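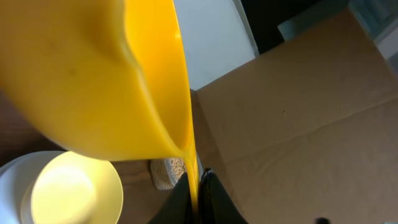

Sabina Miah wrote to me after the Vendorham talk to say that she has cooked for 50 years with one teacup and one tablespoon, and would I please tell her what on earth she is supposed to gain from a set of scales at this stage. Read that out first, slowly, with the "on earth" left in. It always gets a laugh, and half the room will be on her side, so let them enjoy it before you carry on.

Then say hello properly. Thank Nevthorpe for having us, mention the tea, and say where the coats go if people are still standing about holding them.

Weighing and pouring at home

Start with the answer to Sabina, who deserves one. If the teacup works, keep the teacup! A cup is a perfectly good measure so long as it is always the same cup and you are the one holding it. The trouble starts when you write a recipe down for a daughter or a neighbour, and their teacup is a different size, and the soup comes out like wallpaper paste. (Tell the wallpaper paste story here if there's time. Leave it out if we started late.)

Move on to where you do your measuring. I do go on a bit about this, I know, but a set of scales wants a flat, steady place to stand, and people will put them anywhere - on a folded tea towel, half on a chopping board, on top of the post. Go and look at your corners and edges too when you get home. Anything dry that you pour will find its way to a join, and a lentil that has got into a join is there until you move house.

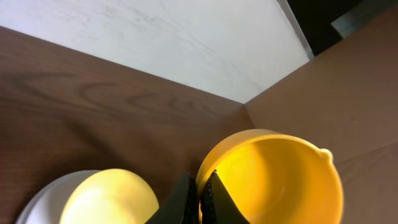
Wood grain, white and plain brown, where they meet in the corner.

Ask who has ever pulled a cupboard out and been ashamed of what was behind it. Put your own hand up first. A dry pastry brush is the best thing I've found for corners, and the slim nozzle on the vacuum cleaner after that. Don't start with a wet cloth, which only turns flour into glue.

Now the pulses, which is what most of them will have come for. Say that a box with straight sides and a wide opening is much kinder to use than a bag with a peg on it. You want to be able to get a scoop right down into the corners, and you want to see at a glance whether there's enough for supper. Put a bit of tape on the box if you like to write the date on things. I like to. 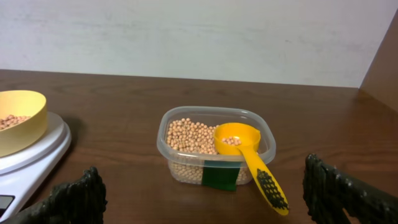 And do leave the scoop near the food it belongs to. I used to keep mine in the drawer with the potato masher, and of course I never went to fetch it, I just tipped the box and hoped for the best, and there were peas under the cooker until Easter. Tipping is for liquids. Dry things want scooping.

Go through the order of work, not too fast, as some people like to write it down:

Scales on the table, switched on. Empty bowl on the scales. Press the button to take it back to nothing. Then scoop, a good one to begin with and little ones at the end, and stop a touch early, as the last few always jump in by themselves.

People will ask how much. For dried chickpeas or beans I allow 80 grams a head when they are the main part of the meal, and a 500 gram bag from Mridha does us nicely with some over for the next day's lunch. Remind them that the weight is for dry, before soaking. Someone will have missed that, so say it again after the break.

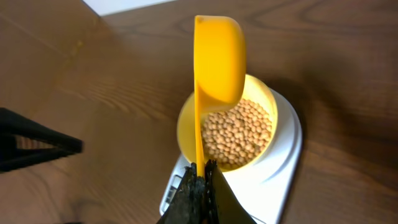

Page last changed: January 31, 2020

Second half. Check the tea urn is off, it hisses.

Pick up with the business of the bowl. A wide bowl is easier to scoop into than a deep narrow one, and it should leave you able to read the display, which sounds too obvious to mention until you've spent a morning crouching with your cheek on the worktop trying to see under the rim of your mother's mixing bowl. Any light bowl will do. Bring the scoop in low over the rim and turn your wrist gently - do the movement, people remember the movement - and let the beans slide. If you drop them from a height they bounce.

Then liquids, and keep this short. Pour from a jug with a proper lip, keep the lip over the bowl, and go on a bit slower than feels natural. A thin steady stream can be stopped when you want to stop it, and a great glug can't. You can weigh liquids as well, straight into the same bowl, and save washing up a measuring jug. This surprises people every time and I still enjoy telling them.

Leave time for the table at the end. There will be 2 sets of scales out, and anybody who wants a go should have one, Sabina included if she has come over on the Limow bus as she threatened to. Let people guess the weight of a cupful before they put it on. Don't correct anyone, the scales will do it for you.

Last thing, the April talk is on freezing and labelling, same hall, and the sheet for names is by the door with a pen on a string.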